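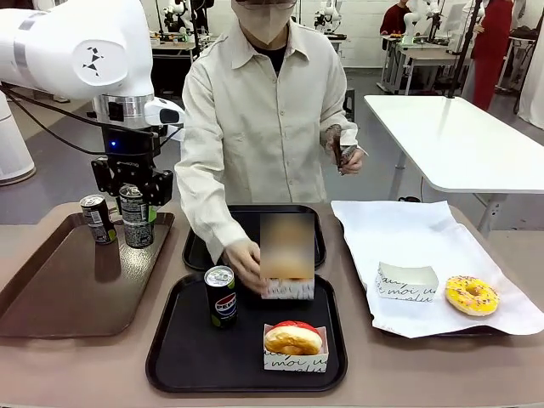 NOTICE TO STAFF OF THE GUNCOMBE RECEIVING STATION
March 2018

Staff are informed that the Leter orbiter resumed transmission during the night watch, after 15 days of silence. The signal was received by Dr Bohumila Tichý, who entered it in the log in the usual manner and then, contrary to standing orders, woke the entire residential block.

The message ran to 1,628 lines. All but five were routine readings of temperature and battery charge. The remaining five concern the Pruseck basin, on the moon's far side, where the orbiter's radar has recorded a straight trench 200 metres long. No such feature appears on the Admasu survey.

The Director, Mr Abenezer Bogale, wishes it to be understood that a trench is a trench. Staff are not to use any other word for it in letters home or on the telephone. The word "road" has been struck from the log and initialled.

The orbiter will pass over the basin again in May. Leave for that month is withdrawn. Dr Tichý has asked to keep the night watch until then -- her request is granted, and a second chair will be placed in the receiving room, as the Director intends to sit with her.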